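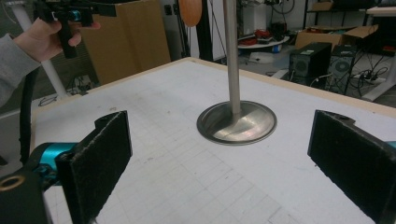
Attachment 1: view from one unit, fingers open, pole and round base on the gridded tabletop.

Trastside Support
Product: Anent hand-held gripper, two-unit evaluation kit
Opened: 8 Dec 2023
Priority: normal
Status: waiting on vendor

Problem
Finger opening reported by the right unit drifts during long sessions. Left unit is stable. Both run the same firmware and were calibrated with the supplied routine before the session started.

Setup
Two units, both cabled to the host. Task is grasping a vertical metal pole on a round base. Felt-covered finger pads fitted. Logging through the Birilis recorder, default settings.

Steps to reproduce
Calibrate both units. Run grasp cycles on the pole with no pause between them. Compare the logged opening at full close against the calibration value.

Expected: offset stays under 2 mm.
Observed: offset on the right unit passes 2 mm after 34 cycles and keeps growing. Recalibrating clears it, then it returns.

Log excerpt
3,872 samples in the session file. No dropped samples, no timestamp gaps. No error raised by the recorder.

Tried so far
- Swapped cables between units. Drift stays with the right unit.
- Swapped host ports. No change.
- Reinstalled the recorder. No change.
- Changed the finger pads on the right unit. Offset at the start was smaller, drift rate the same.
- Left the unit powered and idle for over 5 hours. No drift without finger movement.

Vendor reply (Anent)
Check the set screw on the finger joint for play. If the joint moves with the trigger locked, return the unit under the evaluation terms. Please send the calibration file as well.

Update
Set screw tightened. There is still slight play at the joint with the trigger locked. Calibration file uploaded to the Chan share, same folder as the session file. Requesting a replacement unit and confirmation that the evaluation period will be extended to cover shipping.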